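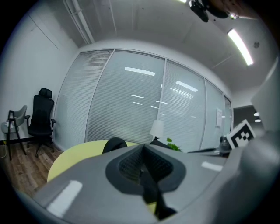 Hand-held gripper beside a black-and-white marker.

Clalari Creek walking track: progress report to the Chauke Fund, October
Prepared by Tshepo Gumede, project coordinator

Where we are up to

The lower section of the track is open. It runs from the car park to the old weir and can be walked in ordinary shoes, which was the main thing your assessor asked for after losing hers. The gravel is down for the full 700 metres and has been rolled twice — the second time because a delivery truck treated the first rolling as a parking bay.

Of the 200 native tubestock planted along the bank in autumn, the lomandra is thriving, the bottlebrush is thinking about it and the wallabies have taken a close interest in the rest. We have put guards on everything still standing. Replacement plants will come out of the contingency line, as agreed by phone.

The footbridge is late. The handrails came from the supplier in the right colour and the wrong length, and we now own a very handsome set of rails for a bridge somewhat shorter than ours. The correct ones are promised for next month. I have heard the same promise before and have pencilled it in accordingly.

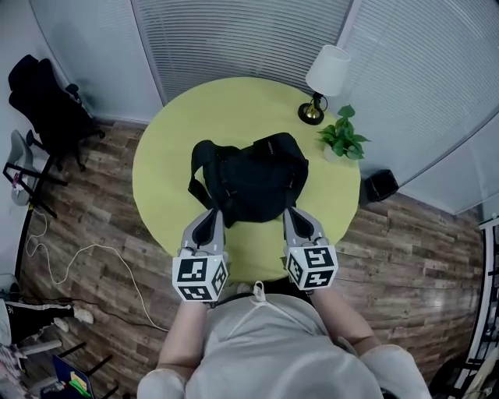 Reading time: 2 minutes

Money

Spending is under budget, chiefly on account of the bridge not existing. Once the handrails are paid for we expect to land close to the original figure. The council has waived the hire fee on the compactor. It has not waived the fee for the form used to request the waiver, and that amount, $60, appears under administration.

Signage

Text for the information panels went to Lernbridge for editing and came back with the word "riparian" removed throughout. I miss it a little. The panel about the weir is still in dispute between two local history groups, who agree on the year it was built and on very little else. Our proposal is to print the year.

Changes to the plan

We would like your approval to move the second bench from the lookout to the bend below the weir. The lookout has a fine view of the Grilolix depot and its skip bins. The bend has shade, and people are already sitting there on an upturned crate.

Next period

Install the handrails, if they fit. Finish weeding the upper section before the blackberry flowers. Get the drainage pipe at the car park looked at by someone other than me.

The next working day is a Thursday, starting at the weir. You are welcome to come along, and this time I would suggest laces.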